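The patient art of folding a sheet

Ask Fatima Coetzee what keeps her awake and she will tell you, quite cheerfully, that it is bed linen. She leads the planning software at Wenthorpe, where a small team has spent the better part of two years teaching a program to handle cloth (her mother, she says, could have done it in an afternoon).

The trouble is that fabric never sits the same way twice. A cup has a handle and a rim, but a sheet is all creases, and the software has to decide which of them is a real edge and which is only a wrinkle.
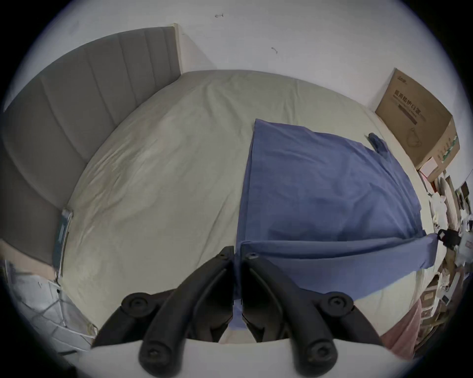
Sadao Kudo, who writes the perception code, used to throw away any recording with a messy room in it. In June he put them all back, 207 of them, and the edge finder grew noticeably steadier. "Bedrooms are untidy," he told me over a very long pot of tea, "so I let them be."

The planner now weighs up 20 possible folds before it commits to one, and goes back for another look if the cloth slips. Coetzee would like it to hesitate rather less, and she has set aside the whole summer for that.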